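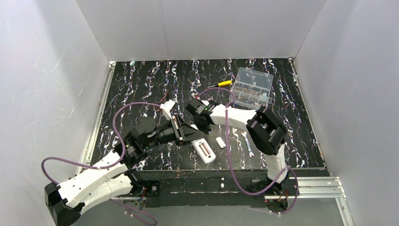

Rellau publishes its two-arm gripper comparison, and the cheap one did better than we thought

For release: March

We've spent the winter finding out which gripper we should be fitting to our small bench arms, and today we're putting the whole lot of results out for anyone who wants them. I run the test bench at Rellau, so I'm the one who has had to reset the table over and over again, and I asked if I could write this release myself. They said yes, so blame me for the tone!

Three grippers went through the same set of jobs: the Catum, the Monti and our own older model, the Jedden. Each one had 1000 attempts, all on a pair of arms facing the same tabletop, with the same controller and the same settings. The jobs were the sort of thing you'd find on any workbench – pick up a screwdriver, hand a spanner from one arm to the other, lift a small block, get hold of something flat that doesn't want to be got hold of.

I was sure the Catum would walk it. It's the dearest of the three and it closes beautifully. And on the small block it was lovely, hardly a fumble. But on the handover, where both arms have to come together in the middle without bumping knuckles, the Monti was the one I kept wanting to put back on. It's a slimmer thing and you can bring two of them very close before you start to worry. Over the full run the Monti dropped or missed 53 times. The Catum missed rather more than that, nearly all on handovers, and the Jedden came last with 513 clean attempts out of its 1000, which was a bit of a blow as I helped design it.

Spanners were the surprise for all of us. A flat spanner lying on a smooth table is a horrible thing to pick up. If the fingers come down a touch too high they close on nothing, and if they come down too low the arm pushes against the table and the controller stops everything. We ended up changing the approach angle for all three grippers and starting that job again from scratch, so the published numbers only cover the second go. The first go is in the download too, in its own folder, and you're welcome to laugh at it.

Cables took up more of my time than I'd like to admit. With two arms crossing over the same bit of table you have to leave enough slack for the wrist to turn, but every loop you leave is a loop the other arm can catch. We had to stop a long run at two in the morning because of exactly that. There's a page of notes on how we route ours now, and if you do it a better way then please write and tell me.

The download has the results for every attempt, the controller settings, our finger drawings and 700 short clips of the misses, sorted by job. It's free to use, and you don't need to ask us first. You can get it from the downloads page on the Rellau website, under Bench Tests.

From next month our two-arm kit will ship with the Monti fitted. The Catum stays on the options list for people who mostly handle small parts, and the Jedden will carry on as a spare for existing customers. Cameras are next on the bench – I've already cleared a shelf for them.

Press enquiries and requests to visit the bench: please use the contact form on the Rellau website and choose "Press".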